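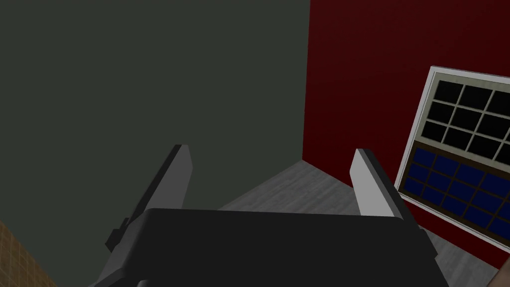 Fomstead slow cooker review: four months of stews, beans and one bad rice pudding

Posted March 11, 2025 by Zoila Usuga
Filed under: Kitchen kit, Slow cooking

I bought the Fomstead slow cooker in November to replace a Clisex that had a crack running down the inside of the pot. The Clisex had done years of work and I would have bought the same one again, but it is no longer made and the replacement pots are sold out everywhere I looked. The Fomstead was in stock, it had 1,347 customer reviews on the shop's site, and most of the bad ones were complaining about the delivery.

I paid for it myself. There is no discount code at the bottom of this page.

What you get

In the box there is the cooker, a removable ceramic pot, a glass lid and a thin booklet. The pot is oval, so a whole chicken fits lying down with some carrots pushed in at the sides. It will feed 5 people from one batch of stew, or 4 if they are teenagers. The lid has a small steam hole and a plain black knob. There is no timer and no display. You get a dial on the front with Off, Low, High and Warm.

The flex is short. Mine reaches the socket behind the bread bin but would not reach the one by the window, so measure before you decide where it is going to live. The cooker is also heavier than it looks in the shop photos. I keep it on the worktop all winter and I don't think I'd want to lift it out of a low cupboard every week.

How hot it runs

If you are used to an older slow cooker, this is the main thing to know. Low on the Fomstead is hotter than Low on my Clisex was. The first beef stew I made was bubbling at the edges after four hours, and by the end of the day the potatoes had gone to mush and the sauce had stuck in a brown ring round the top of the pot. Nothing was burnt and we ate it all, but it wasn't what I was after.

I now take a couple of hours off any recipe written for a full day on Low, and I put in a bit more stock. Since making that change I have had no trouble. Chicken thighs are done well before tea time if they go in after breakfast. A shoulder of lamb still wants the whole day.

High is properly hot. I use it for the first half hour if the meat has come straight from the fridge, and otherwise only for soup.

Warm does what it says. Chilli left on Warm through a long evening was still fine to serve to people arriving late, though it had thickened and needed a splash of water.

What I have cooked in it

Beef stew, many times. Brown the meat in a frying pan first. You cannot brown anything in the Fomstead pot, as the booklet says it must not go on the hob, and I do notice the difference when I skip it. Toss the beef in a spoonful of seasoned flour, brown it in two batches, then scrape everything from the pan into the pot with a bit of the stock.

Black beans. I soak them overnight, boil them hard on the hob for ten minutes, drain them and then put them in on Low with an onion, a bay leaf and enough water to cover. Salt goes in near the end. These have come out very well, soft all the way through with hardly any split. Please don't skip the boiling for kidney beans in any slow cooker, this one included.

Porridge. I tried it overnight on Low and it set like a pudding with a skin on it. With a hotter cooker like this one I think overnight porridge is out, unless you plug it into a timer switch. Noman Abbasi, who left a comment under my last slow cooker post, does his in a bowl standing in water inside the pot. I have since tried that and it does work, but then you have a bowl to wash as well and I have gone back to a saucepan.

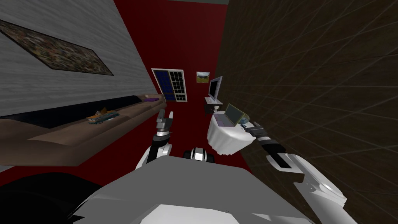
Rice pudding was the one real failure. I used pudding rice, whole milk, sugar and a grating of nutmeg, buttered the pot as I always do, and left it on Low. The milk split and the rice round the outside had turned to paste while the middle was still loose. I have made the same pudding in the Clisex more times than I can remember. I may try again on Warm for the last part, but for now it goes in the oven.

Red cabbage, on the other hand, is better from this cooker than from any pan I own. One cabbage, two cooking apples, an onion, a spoonful of brown sugar, a good glug of cider vinegar and a knob of butter. Low until it is soft and dark. It freezes well and I made enough in one go to last us past New Year.

Lentil soup, too. Use 400 g of red lentils, a tin of tomatoes, two carrots, a stick of celery, cumin and plenty of stock. Put it on High and stir it once halfway through so the lentils don't settle. My sister-in-law puts lemon in hers and I have started doing the same.

Cleaning

The pot goes in the dishwasher and so does the lid. The brown ring I mentioned came off after an hour's soak with washing-up liquid and hot water, without scrubbing. The glaze has held up. I have used wooden spoons and a plastic ladle in it, and a metal one when I forgot, and there are no marks.

The outside is more of a nuisance. There is a groove where the body meets the rim, and anything that boils over runs straight into it and dries there. I clean it with an old toothbrush. The markings on the dial are printed, not pressed in, and the L of Low is already looking faint on mine. That is poor after four months.

How it compares

Jiahui Li lent me her Bultidard for a week so that I could cook the same stew in both. The Bultidard has a timer, a metal pot you can brown meat in, and a lid that clips down for carrying. Its Low setting is gentler and the stew was better, with the meat in whole pieces and the carrots still holding their shape. It also costs more than twice as much, and the metal pot scratches if you look at it. If you cook most days and are out of the house for ten hours, I think the extra money is worth it for the timer alone.

The other one people ask me about is the Soylu. I have only used it at someone else's house, for mulled cider, so I can't say much. It is small and the handles get hot.

Against my old Clisex, the Fomstead is quicker, bigger and easier to clean inside. The Clisex was better for anything with milk in it and for long days out.
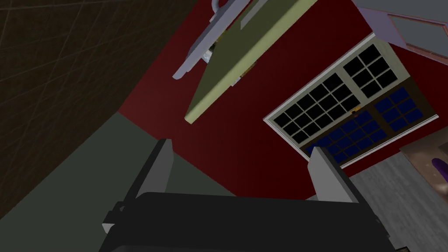
Gripper open, with the red wall behind.

Good points

The pot is large and a sensible shape. It cleans up easily. Beans, cabbage and soup all come out well, and the Warm setting can be trusted. The price is fair.

Bad points

Low runs hot, so recipes need adjusting. There is no timer. The flex is too short, the dial markings are wearing off, and the groove round the rim collects spills.

Should you buy it?

If you want a big, cheap slow cooker and you are at home for part of the day to check on it, yes. I use mine two or three times a week and I have no plans to swap it. If you leave at seven and get back at six, either buy a plug-in timer or save up for something with one built in. Food shouldn't be left sitting for hours before the cooker comes on, so if you use a plug-in timer, use it to switch off and get your tea out as soon as you're home.

I would give it 4 out of 5.

Comments

Wálter Taipe
Same here with the Low setting. I thought mine was faulty and sent it back, and the second one was just as hot. I lay a folded sheet of baking paper on top of the stew, under the lid, and it seems to stop the ring forming.

Zoila Usuga
Thanks Wálter, I'll try the paper next time I do the beef.

Nilton Ospina
Does the pot from the Fomstead fit the old Clisex base? I have the same crack as you.

Zoila Usuga
No, sorry. I tried it. The Fomstead pot is too long and sits on the rim.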